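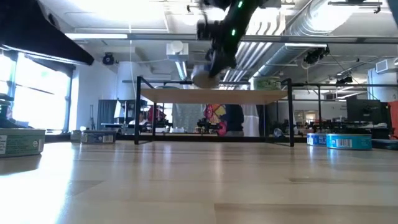
Chapter 2
Wood and Water

Before you read any further, find something wooden and rap it with your knuckles. A door will do, or a chopping board, or the leg of your chair. It feels solid, dry and finished. Yet there is water in it, held inside the walls of cells that once carried sap up a living trunk, and the amount changes with the weather. Wood breathes, joiners like to say, and although that isn't quite the right word (no lungs, no air going in and out), it's a lovely place to start!

In Chapter 1 we looked at how a tree lays down its rings. Now we follow the timber after felling, through the sawmill and the drying shed and into the workshop.

A freshly cut plank can hold a surprising weight of water. Some of it sits loose in the hollow middles of the cells, like water in a drinking straw, and this free water leaves first. While it goes, the plank gets lighter but hardly changes size. The rest is bound water, locked into the cell walls themselves. When that begins to leave, the walls draw in and the whole plank shrinks with them – a great deal across the grain, hardly at all along it. Keep that difference in mind, for it explains nearly everything else in the chapter: cupped boards, sticking drawers, the gap that opens in a floor every winter.

Let's try some numbers. The Carnia sawmill cuts a beech panel 900 mm wide and sends it out a little too damp. After a heated winter indoors the same panel measures 885 mm. Fifteen millimetres have gone, and if the panel had been screwed down tight along both edges, it would very likely have split. A good maker sees this coming and leaves the wood room to move, with slotted screw holes or a panel floating loose in a groove. You'll meet both in section 2.3, and I think you'll start spotting them all over the house.

What you will learn in this chapter
How free water and bound water differ
Why wood moves more across the grain than along it
How to work out shrinkage as a percentage
How joints are made to let timber move

Words to look out for
grain, sapwood, heartwood, seasoning, moisture content, cupping

Warm-up
Weigh a small offcut of softwood and write down the result. Leave it on a warm windowsill, then weigh it again every morning until the figure stops changing. Keep your table of results safe, as you will need it in section 2.2.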